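Binding a wall quilt with scalloped edges: bias or straight grain?

Posted in Finishing and Binding

I am preparing a wall quilt for our members' display in February and would be grateful for guidance on the binding. The top is my own variation of a block we know locally as the Drondoten, set on point, and I have marked a shallow scalloped border on all sides. The quilting is complete and the scallops have been marked but not cut. The batting is 80 per cent cotton.

My instructor recommended that I cut the binding on the bias. I have always used straight-grain strips, and I have already cut and joined enough of these for the whole perimeter. I would prefer not to waste the fabric. Is bias binding strictly necessary where the curves are gentle? I would also appreciate advice on the inner points between the scallops, which I have not attempted before. I have read the notes on the Cliltdale guild page, but they deal only with mitred outer corners.

Mamta Chaudhary
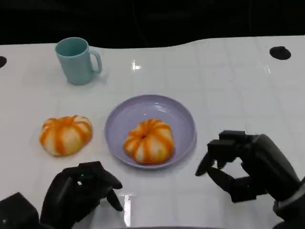
Brincombe Quilters' Guild – Technical Help Desk

Members are reminded that replies are offered by fellow members in good faith and should be tested on scrap fabric before use on finished work. Please state your fibre content and batting when posting, as the poster has done above.

Tyyne Savolainen

In my view the instructor's recommendation should be followed. Straight-grain binding has very little give. On an outward curve it may be coaxed into place at the seam line, but the folded edge has a greater distance to travel and will cup towards the back of the quilt. On a wall quilt this is particularly noticeable, as there is no mattress beneath to hold it flat.

The recommended procedure is as follows. Cut your bias strips 2¼ inches wide and join them with diagonal seams pressed open. Fold and press lengthwise without pulling on the strip. Do not trim the scallops at this stage. Align the raw edges of the binding with the marked line and sew with a quarter-inch seam, using a walking foot if one is available. Ease the binding around each outward curve and do not stretch it. At each inner point, stop with the needle down, raise the foot, pivot the quilt and bring the binding into line with the next curve. No pleat is sewn on the front – the small tuck will form when the binding is turned. Once all sides have been sewn, trim the quilt level with the raw edge of the binding and clip each inner point to within a few threads of the stitching.

The straight-grain strips need not be wasted. They would serve very well on a placemat or table runner with square corners.

I would add a note regarding colour. A strongly contrasting binding draws attention to every irregularity in the curve. For a first scalloped edge, a binding close in value to the border is the more forgiving choice.

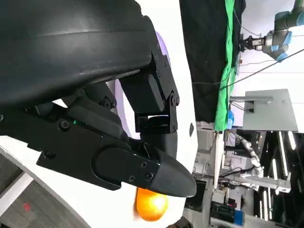
Accurate stitching at the inner points depends largely on how well the area around the presser foot can be seen and reached. Before beginning, remove any attachment that is not required, including the seam guide, and confirm that the walking foot is seated fully on its bar. Members who service their own machines will know how much can depend on small black hex screws, and any screw holding the foot or needle should be checked for tightness before a long seam. Reduce the stitch length slightly for the last half inch on either side of each point. Mark the pivot with a pin or a water-soluble dot, and sew to the mark without hurrying.

Arwel Ellis

I have used straight grain on a gentle curve and it was fine. It puckered a little but a good press with steam took most of it out. Mine was a cot quilt, however, and has been through the wash many times.

Sneha Prajapati

I concur with the advice to use bias. One matter has not been mentioned, namely the hanging sleeve. The usual practice of catching the sleeve in the binding seam does not suit a scalloped top edge, as the sleeve will show between the curves. The sleeve should be set below the deepest inner point and sewn by hand along both long edges, taking care that the stitches pass through the backing and batting only. I prepared 17 inner points on my own Rajput medallion before I considered the sleeve, and was obliged to unpick it.

If the top scallops then fall forward, a narrow strip of firm interfacing behind them, covered with backing fabric, will generally hold them upright.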